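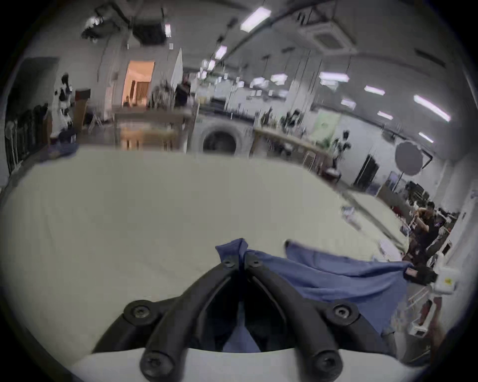

Drimodel hand-held gripper: a chore review, with laundry

Reviewed by Ülle Ozoliņš, 24/07/2023
Price as tested: £399, batteries and dignity not included

I have been promised a machine that folds the washing for most of my adult life. I would have settled for one that takes it off the airer. What I have been given instead is the Drimodel, a pair of pinching fingers on a grip, which folds the washing provided I come along with it and do the arm part.

The idea, for anyone who has been spared it, is that a robot's hand is easier to teach if a human wears it first. You do the chore with the robot's fingers in place of your own, the software from Flandau keeps a record, and at some later date a real arm with the same fingers has a go on its own. The arm is sold separately. I did not buy the arm. This is a review of the hand, and of how much housework you can get through when you have given up your own in exchange.

What it's like to use

The fingers are black and curved and meet at the tips. They sit on a white base plate, with round black screws at the joints and the bases and a smaller pair up by the tips. The look is somewhere between a lobster and a bathroom fitting. Squeeze the grip and the tips close, let go and they open. My nephew had it worked out before I'd found the manual.

After three weeks I can say it is comfortable for a short stint and a nuisance for a long one. The weight is all out in front, so your wrist complains before your patience does, although in my case it was close. I'd have liked a strap. The manual shows a strap. The box did not contain one, and Matoušek, who handle the orders, replied to my email with a link to the manual.

Cloth

Let's start with the hard one. A folded corner is about the kindest thing you can offer a gripper. It's thick, it has an edge, and the tips close on it and stay closed. With a second person on the opposite corner you can draw a big blue cloth taut over a table and feel, for a moment, that the future has turned up with its sleeves rolled. Gloves don't bother the human end of the arrangement at all. Human hands are annoyingly good.

Then you put it down and try to pick up a corner that hasn't been folded for you. A single layer lying flat on a smooth table is a horrible thing to get hold of with two hard tips. I slid, I scraped, I chased a tea towel to the far side and over. The knack is to push the fabric into a small ridge first and pinch the ridge. Once I had that, I could do it most times, and I only had it because I could see what was going wrong and was cross about it. Whether an arm will learn the crossness I can't say.

Fitted sheets: no. I can't fold them with hands either, so I've not marked it down.

Socks: yes, slowly. Pairing them is left to you.

Shirts: it will hold one by the shoulders very nicely. Buttons are beyond it, and the Skokitz rubber tips, which I borrowed from a friend who has the same gripper, made no difference to buttons whatsoever. They did help with thin fabric, enough that I wonder why they aren't in the box.

Loading the washing machine

Better than I expected. Stuffing things through a round door is a forgiving sort of job, and nobody minds how a pillowcase lands. Getting them out again is another matter. Everything comes as a knot, you pull on a sleeve and get the whole wash, and the fingers can't feel that something is caught the way you can. I pulled a dressing gown cord rather hard and will be buying a dressing gown cord.

The detergent drawer is all right if it's stiff and no good if it's very stiff.

Shop-floor jobs

I took it along for an afternoon to the small packing room where I work part of the week, and tried it on the dull end of things. Boxes with a flap: fine. Lifting a folded garment into a bag: fine, if someone is holding the bag open, so you still need someone. Sticky labels: a complete shambles. The label goes on the tip and stays on the tip, and you then spend a while transferring it to the other tip.

What struck me was how many jobs need a spare hand. I'd assumed folding was one skill. It's really a conversation between two hands, and with one gripper you are having half of it. Flandau will sell you a second gripper and suggest, in the cheerful part of the brochure, that you should always have bought two. A pair did well enough on towels when my friend lent me hers. I looked like someone operating a crane indoors, but the towels got done.

So, can machines do the chores yet?

On this evidence, some bits of some chores, if a person has set things out nicely beforehand and stays close by. The fingers themselves are good. They're sturdy, they close squarely, and nothing has come loose on mine. The trouble is that the fingers were never the part I was waiting for. Deciding which corner is a corner, noticing that the cloth has doubled under itself, giving up and shaking it out again: all of that was me, and I was there for free.

There's a software update due in November that is supposed to make the recordings easier to tidy up. I'll put a note on this page if it does.

Good: solid build, a proper pinch on folded fabric, easy to learn
Less good: front-heavy, missing strap, slippery tips on thin cloth, labels
Would I buy it again: for teaching an arm, yes, with the rubber tips. For the ironing pile, I'd spend the money on having somebody round to do it.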